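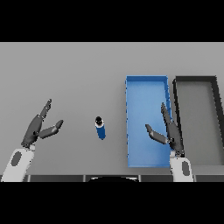
White arm, gray table.

3 Sep 2025

So I finally quit my to-do app. I'd been on Plemo for years (years!) and last week I opened it on my lunch break and saw 572 open tasks. One of them said "call about the thing." I have no idea what the thing was. I hope it's fine.

I didn't even go through them. I exported the whole mess to a text file, stuck it in a folder called "old" and deleted the app off my phone while eating a burrito. Then I felt a bit sick for an hour, and then I felt great.

What I'm using now is a paper notebook. I know, I know. Every blog on earth has done the paper notebook post and I've rolled my eyes at most of them. But Stefaniia Bilyk, who I used to share an office with, has kept the same kind of cheap spiral pad on her desk for as long as I've known her, and she is the only person I've ever met who answers her mail the same day. I asked her what her system was and she said, "I write it down and then I do it." Thanks, Stefaniia. Very helpful.

My version is a little fussier. Each morning I start a new page and I'm allowed 4 big things. Small stuff goes on the back – buy stamps, email the dentist, find out why the bathroom fan hums. If something gets copied over three mornings in a row I have to either do it before lunch or cross it out for good. So far I've crossed out learning the ukulele and repainting the hall closet, and I don't miss either of them!

The part I do miss is reminders. I blew right past Rónán Rafferty's birthday, which Plemo would have buzzed me about twice, and he was nice about it in the way that makes you feel worse. So birthdays live in the phone calendar now, along with trash day and anything with an actual clock time on it. Everything else is paper.

A couple of you asked about pens after my last post. I'm using whatever was in the kitchen drawer. The blue one smears if you're left-handed, and I am, so I have a blue hand most afternoons. If you know a decent one that dries fast and doesn't cost a fortune, please leave a comment.

The notebook is on page 23 and there's already coffee on the cover. I still have to go back through that text file at some point, mostly to find my passport renewal notes. It's on the back of today's page, under the stamps.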